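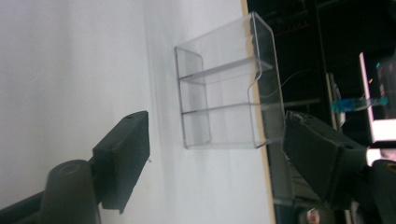 About Prurnel

Prurnel plans and budgets automation equipment for small and mid-size plants. We do not build robots and we do not sell them. Clients hire us before they sign a purchase order, usually when a department has an approved sum, a list of tasks done by hand, and two or three quotes that cannot be compared line by line.

The company was started by Grímur Grímsdóttir, who had spent his career on the purchasing side of packaging plants, and Steinar Bisgaard, a controls engineer. Grímur handles budgets, contracts and supplier terms. Steinar runs the bench and writes the technical part of every report. There are 4 of us in total.

What we do

Most jobs start with a parts list. The client sends us the items the equipment will have to pick up, hold, turn or set down, in the condition in which they reach the line. We sort them by size, weight, stiffness and surface, and mark those that are likely to drive the cost. Clear plastic, thin walls and open-sided containers are marked early. They affect the choice of sensor, the finger material and the grip force, and each of these can change a quote after it has been issued.

The items then go to the bench. We test grip positions with hand-held tools first. A hand tool costs little to set up and shows whether a finger shape has any chance of working before time is spent on an arm. Items that pass are moved to a fixed setup. Items that fail are reported with the reason and, where we have one, an alternative: another finger, a different feed angle, or leaving the task with an operator.

The budget model

Our budget model is called Flatix. It is a spreadsheet with a manual. The current version has 51 cost lines, grouped under purchase, installation, floor changes, training, spare parts, software fees, downtime and removal. Every line has an owner, a source and a date of last review. Lines without a source are printed in gray and left out of the total until someone fills them in.

Removal is the line most often missing from client drafts. Equipment that is bolted down, wired and guarded has to be taken out at some point, and the floor has to be put back. We enter it in year one so that it stays visible.

Spare fingers and pads are the second. They are wear parts. We budget them per operating hour, from bench data where we have it and from the supplier's schedule where we do not.

How we are paid

Fees are fixed per phase and agreed in writing. Parts review is phase one, bench work is phase two, budget and supplier comparison is phase three. A client may stop after any phase and keep the files. We take no commission, referral fee or loan equipment from suppliers. Tools on our bench are bought or rented at list price, and the rental cost is shown on the invoice.

Our item library holds 2527 entries with dimensions, weight, grip notes and test results. Client parts are entered only with written permission and can be withdrawn on request.

Two recent jobs

Zornari packs laboratory supplies and asked for a plan covering three hand-packing stations. The original request was for one arm per station. After the bench phase we recommended a single arm on the middle station and new feed trays on the other two. The order was split over two budget years.

Tymoshchuk runs a repair parts warehouse with 300 bin positions. The question was whether to replace shelving before or after buying a picking system. Our report put the shelving first, as the existing bin depth ruled out two of the three systems quoted. The purchase was moved back one quarter – the shelving order went out in October.

Working with us

Send a parts list, the expected number of cycles per shift, the floor plan if one exists, and the approval date for your budget. Sample items should be sent in their normal packing, with at least two of each. Quotes already received can be included with prices blacked out at this stage.

New requests are reviewed every Monday. Bench visits are by appointment. Please bring safety glasses.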